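Robôs na bancada: já dá para entregar o conserto do computador à máquina?

Undurport, 16/06/2025
Por Pacita Salazar

Passei a manhã inteira na oficina da Grurier, que recupera computadores de mesa usados e os revende para escolas e escritórios pequenos, e saí de lá com mais dúvidas do que levei (e com um café péssimo no estômago, mas isso é outra conversa). A empresa está testando braços robóticos na parte mais chata do serviço: abrir espaço dentro do gabinete, mexer em processador, memória, cabo, disco. Quem já fez isso em casa sabe que o problema nunca é a força, é o jeito. Um pente de memória mal encaixado parece encaixado até a hora de ligar!

Eu imaginava uma linha de montagem daquelas de filme, tudo correndo. Que nada. O ritmo é de gente aprendendo, com paradas longas, e o assunto do dia era um gabinete da Dell deitado na bancada, o soquete do processador aberto e o chip esperando num suporte cinza impresso em 3D, ao lado de onde fica o pente de memória.

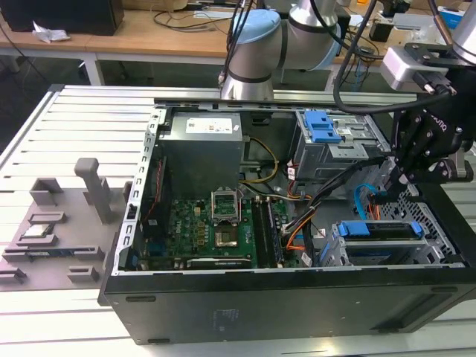 Para Armindo Paiva, a pergunta está mal feita. Ele acha que todo mundo quer saber se o robô monta um computador, quando o que interessa a uma oficina é se ele monta o oitavo computador do dia tão bem quanto o primeiro, sem ninguém precisar refazer. Por enquanto, diz ele, a resposta é não, e quem prometer outra coisa está vendendo alguma coisa.

Gostei da franqueza. A Grurier recebeu 1.484 máquinas no ano passado, segundo a própria empresa, e 344 delas precisaram de troca de memória ou de processador. É nessa fatia que o teste se concentra. Limpeza, triagem e embalagem continuam todas na mão, e não há plano de mudar isso tão cedo.

O que mais me surpreendeu foi a história dos cabos. Eu jurava que a peça difícil seria o processador, com aquele medo todo que a gente tem de entortar alguma coisa, mas Shiela Baluyot me explicou que chip e memória têm lugar certo, medida certa, e podem ficar num suporte sempre na mesma posição. Cabo, não. Cabo cai onde quer. O fio azul do disco faz uma volta num gabinete e outra volta completamente diferente no seguinte, e os fios de energia vêm todos embolados por cima. Para nós é só empurrar com o dedo e seguir a vida; para uma garra, é um objeto novo a cada vez.

E o espaço é apertado, gente. Cheguei perto para olhar e a garra, com aquelas hastes pretas cheias de furinhos, parece enorme perto de uma placa-mãe. Fiquei pensando na minha mão tentando alcançar o conector de trás no computador da minha irmã, e olha que minha mão dobra para todo lado.

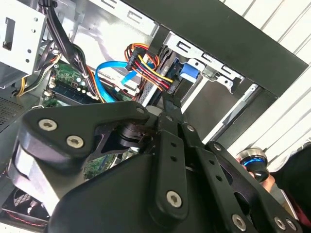

E em casa, quando?

Levei essa pergunta para todo mundo com quem conversei, porque é a que os leitores me mandam toda semana. Quero saber da louça, da roupa, da cama por fazer! Jericho Dalisay riu e disse que a bancada é o lado fácil: mesa fixa, luz constante, o mesmo tipo de peça chegando sempre. Na minha cozinha, a esponja nunca está onde eu deixei, e a gaveta dos talheres só abre se você levantar um pouquinho do lado esquerdo. Ele não quis chutar uma data e eu insisti três vezes, sem vergonha nenhuma.

A Bostanari, que vende aspiradores e lavadoras aqui na cidade, também anda de olho no assunto. O gerente da loja me contou que os clientes já perguntam por um robô que dobre camiseta, e que ele responde oferecendo um varal melhor. Achei justo.

Voltando à oficina: o custo também pesa. Noel Javier calcula que uma pessoa com prática troca memória e processador em 8 minutos, contando o tempo de fechar a tampa. O conjunto de braços ainda leva bem mais e pede alguém por perto o tempo todo. Na conta dele, a coisa só começa a valer a pena quando a mesma pessoa puder acompanhar várias bancadas, ou quando o robô puder trabalhar à noite sem companhia. Nenhuma das duas situações existe hoje por lá.

Mesmo assim, saí mais animada do que entrei. Não porque ache que o técnico do bairro vá sumir (o meu, inclusive, está com a agenda lotada), mas porque as peças padronizadas, essas que se encaixam sempre do mesmo jeito, me parecem um começo honesto. Se tem trava de plástico, trilho e posição certa, a máquina tem alguma chance. O resto, por ora, é com a gente.

A Grurier pretende abrir a oficina para visitas em setembro, com 88 vagas e inscrição no balcão da loja.

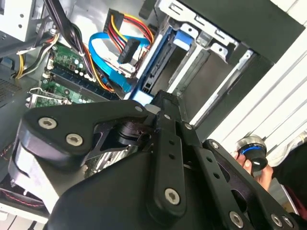 Garra robótica dentro de um gabinete aberto, com o cabo azul de dados acima da placa-mãe.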